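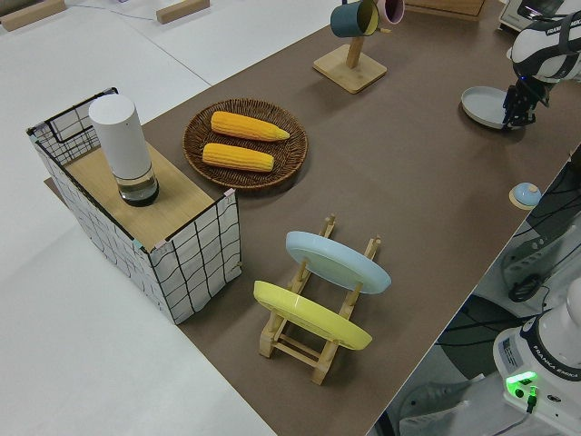
Grullthorpe Makers Forum > Visits and Events > Genwood open day, robot arm demo

Views: 3068

kettlewell_t
Posted 10/21/19

Went to the Genwood open day and spent most of it in the Jungate room, which is the one with the kitchen table task. Writing it up while I still remember it, as a few people on the other thread were asking if it was worth the drive.

Parking was easy if you went in by the back gate. The front car park was full by ten. You sign in, get a sticker and are then left to wander. There were talks upstairs but I didn't go to any.

The demo is a long table with kitchen things on it and two arms. The jobs are ordinary ones: plates in and out of the wooden rack, mugs on and off the mug tree, corn out of the basket and into the bowl. You stand behind a tape line and watch. One of the staff talks through it and takes questions, and they change the job every so often.

It is slow. If you have seen videos of arms sorting things on a conveyor you will be surprised how slow. The arm comes down over the bowl, stops, shifts a little, stops again, then closes. I timed one corn move at just under a minute. On the other hand they let it get on with things and didn't hide the failures, and I preferred that to a slick show.

While I was there it did the corn seven times and dropped it twice. The mugs went better than I expected. The plates were poor.

Happy to answer questions if I can.

sprocketjam

Thanks for doing this. Were the arms doing it by themselves or was somebody driving them? At the last one I went to there was a chap round the corner with a controller and they kept quiet about it until asked.

kettlewell_t

Both, at different times. In the morning they had a person guiding it and said so. After lunch it ran on its own. There was a board by the door telling you which. The dropped corn was in the afternoon.

hob_and_grill

I was there too, got in at one. I think you're being generous. I stood there for half an hour with two bored children and saw one plate go in the rack. One. My eight year old said she could do it faster, and she could.

The Altıntaş stand in the main hall was miles better. That was a packing line doing boxes, it never stopped, and they gave out pens.

kettlewell_t

The Altıntaş one was good, but it's a different thing. Every box was the same size and came in at the same spot. I used to look after a line like that and once it's set up it had better not miss. The table job has something different in front of it each time they lay it out.

hob_and_grill

I understand that. I'm saying as a day out it was dull. An open day is for the public. If you need an engineer stood next to you explaining why it's clever then it isn't much of a demonstration.

bracket_bertie

I'd go with kettlewell on this one. I've been fitting pick and place kit for a good while and a plate on its edge in a slot is a horrible job for a two-fingered gripper. It's thin, it's smooth, it leans over as soon as you let go of it, and the slot is barely wider than the plate. Then you have the pegs sticking up either side to clip on the way in. I would quote high for that job and hope they went elsewhere.

A mug handle going over an arm of a mug tree is not much nicer.

lowfen

Which arms were they? I've got a small budget at the college and I'm looking at what people use.

kettlewell_t

Franka Emika, it's written across the base. White and black, with a green light on the base of the nearer one and a small blue one up by the wrist of the other. I asked what the colours meant and got an answer, but I didn't write it down so I won't guess.

I didn't ask about price.

lowfen

Cheers. Any idea what was running them? PC under the table?

kettlewell_t

There was a dark grey box down beside the table with black cables going to it, and more cables along the floor. I couldn't say what was in it. Staff side of the tape.

sprocketjam

Did they say how many goes it takes to learn a job? That's the bit I can never get a straight answer on.

kettlewell_t

The figure they gave for the plates was 675. That's 675 times a person had guided the arm through it and it was kept. They'd thrown others out for being messy. She said the mugs took fewer, which fits with what I saw, though you'd have to ask Jungate how many.

sprocketjam

675 for something that still drops them. Hm.

bracket_bertie

It dropped corn. Nobody has said it dropped a plate.

hob_and_grill

I'll say it then. It let go of the yellow one early and it went over against the rack and stayed there. They had to go in and stand it up again by hand. So not on the floor, but I'd call it a drop.

bracket_bertie

Fair enough, so would I.

tansy_by_the_weir

Small thing, but what's the round light blue thing near the edge of the table, on the little wooden base? My husband says it's an emergency stop. I said they're red.

kettlewell_t

I took it for a button that's there to be pressed as one of the jobs, but I never saw it pressed and I didn't ask. The staff member had a stop in her hand the whole time, so I don't think it was that.

bracket_bertie

I'd be very unhappy if that was the stop. Pale blue and about as easy to reach as the corn.

tansy_by_the_weir

I shall tell him.

And the box at the other end, with the wavy grid pattern on the sides? I liked that, it looked like a bedside cabinet I had when I was first married.

kettlewell_t

Fabric sides and a light wooden top, yes. It had a tall white thing on it with a clear bottom and a bit of something dark in there. Soy sauce or pepper grinder, we couldn't agree. They didn't use either the cabinet or the grinder while I was watching. I'd guess it was for another job.

marl_pit

I drove over from the far side of Grullthorpe for this and couldn't get near the table. The organisers said some 3000 people came through over the day and I believe it. Far too many for that room. It needed a raised step at the back or a screen showing a close-up. All I saw was the top of the arm going up and down behind people's heads.

Not a complaint about Jungate, they were friendly. It's the third year running Genwood has put the most popular thing in the smallest room.

hob_and_grill

Agree with that completely. I had one on my shoulders and even she couldn't see the bowl.

kettlewell_t

I got there early so I had the front. It did fill up badly by noon. If they do it again I'd say go straight there when the doors open and leave the main hall for after.

lowfen

Were students let in for a closer look? Mine are sixteen to eighteen and they'd want to try guiding it, not stand behind tape.

marl_pit

There was a sign-up sheet for that by the door. It was full when I got there.

kettlewell_t

I had a go. You get five minutes. It's odd at first, I kept closing the gripper too soon. You think you're level with the thing you want to pick up and you're a good inch off to the side. I was asked to move one ear of corn from the basket to the bowl and I used the whole five minutes. I got it in, just. The basket moved with me the first time, I'd caught the rim.

It changed my view of the afternoon a fair bit. I'd been stood there thinking it was making a meal of it, and then I did worse.

sprocketjam

So you were slower than the robot.

kettlewell_t

Comfortably.

hob_and_grill

If they had let the children have a go I would be writing a different review. Under-fourteens weren't allowed to sign up. I can see why, but then put something out for them. A table of bits. Anything.

bracket_bertie

Insurance, I expect.

One question for anyone who was there. Did both arms work at the same time? Sharing a table like that is where I'd want to see what they've done. Two arms reaching for the same bowl is an expensive noise.

kettlewell_t

I only saw one moving at a time. The other stayed parked. I asked if they run together and the answer was that they do, but not with the public in.

marl_pit

Same in the afternoon, one arm.

bracket_bertie

Pity. That would have got me in the car.

lowfen

Does anyone have a contact for Jungate? The page on the Genwood site only has a form and I've filled it in twice.

tansy_by_the_weir

There was a leaflet, I've got it in my bag somewhere. I'll send you a message when I find it.

lowfen

Thank you.

kettlewell_t

They said they'll do group visits in November, up to a dozen at a time, and that everyone gets a turn at guiding it. No close date given when I asked. If lowfen gets hold of them first, could you ask if they'd take a group from here as well? I'd go again. I want another try at the mugs.

sprocketjam

Put me down if so.

marl_pit

And me, as long as I can see the table this time.

hob_and_grill

I'll pass. Somebody let me know if it has got any better with the plates.

lowfen

Will ask about both. Leaflet received, ringing them tomorrow.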